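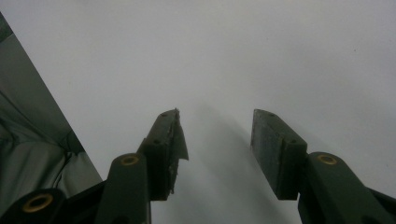
Attachment 1. Gray-white surface, no marks visible.

Ticket subject: Recurring tackiness on packing bench surface
Site: Jirkden, packing room
Category: Furniture and fixtures
Priority: Normal
Status: Resolved, monitoring
Opened by: Augustina Ankrah
Assigned to: Peiyu Fan
Period: March 2025

Description of issue (A. Ankrah)
Staff in the packing room report that the work surface of the long bench becomes tacky to the touch by the middle of each shift. Paper packing slips cling to it and tear when lifted. Flat cartons drag when they are turned for taping. The problem affects the half of the bench nearest the label printer and has not been reported at the other end. The bench top was refinished in February with Grekico pale gray-white coating, and the first complaint was received the following week. The surface is wiped down at the end of each shift with Jilter multi-surface cleaner. There is no visible discoloration.

Please advise whether the coating is defective and whether the bench may remain in use.

Entry 1 (P. Fan)
The ticket has been accepted. The bench may remain in use for sealed cartons. Unwrapped goods and loose paperwork should be kept on the side table until further notice. Please confirm the following:
Dilution used for the cleaner.
Whether the surface is rinsed after wiping.
Whether any label backing or tape has been left on the bench overnight.

Entry 2 (A. Ankrah)
The cleaner is supplied in 1000 ml bottles and is decanted into a spray bottle by the evening shift. Shengli Lei, who leads that shift, states that it has been used undiluted. The surface is wiped with a damp cloth but is not rinsed. Label backing is cleared before closing. Tape rolls are stored on the shelf under the bench.

Entry 3 (P. Fan)
The product sheet held on file calls for 27 ml of cleaner in each 1000 ml of water, followed by a rinse. Undiluted use would leave a film on a sealed surface. This does not explain why only one half of the bench is affected, and the coating will therefore be checked before any change is made to the cleaning routine.

A press test was carried out at six points with a folded sheet of plain paper. The three points nearest the printer held the paper. The remaining three released it. A section beside the printer was then washed with warm water, rinsed twice and dried with a lint-free cloth. The press test was repeated on that section and the paper released. The coating beneath was firm and did not mark under a fingernail.

Entry 4 (Yichen Lei, supplier liaison)
Workneh, which supplied and applied the finish, has been contacted. Its representative advised that the stated cure time is 240 hours at room temperature and that our application record shows the bench was returned to service after that period. On the basis of the press test, Workneh does not consider the coating defective. The record has been attached to the purchase file. No claim has been opened.

Entry 5 (P. Fan)
Shuzhen Tian of the evening shift has clarified that the area near the printer is sprayed a second time each night to remove label dust. The area has therefore been receiving twice the amount of undiluted product. This accounts for the uneven pattern reported.

Corrective action
1. The full bench top was washed, rinsed twice and dried.
2. The existing spray bottle was emptied and relabeled with the correct dilution.
3. Label dust is to be removed with a dry cloth before wiping.
4. A rinse with clean water has been added to the closing checklist.

Entry 6 (A. Ankrah)
The restriction on loose paperwork was lifted after two further shifts with no complaints. Slips lift cleanly at both ends of the bench. The side table has been returned to the returns area.

Entry 7 (P. Fan)
Status changed to Resolved, monitoring. The press test will be repeated at the next monthly inspection. Should tackiness return before then, please reply to this ticket and do not open a new one.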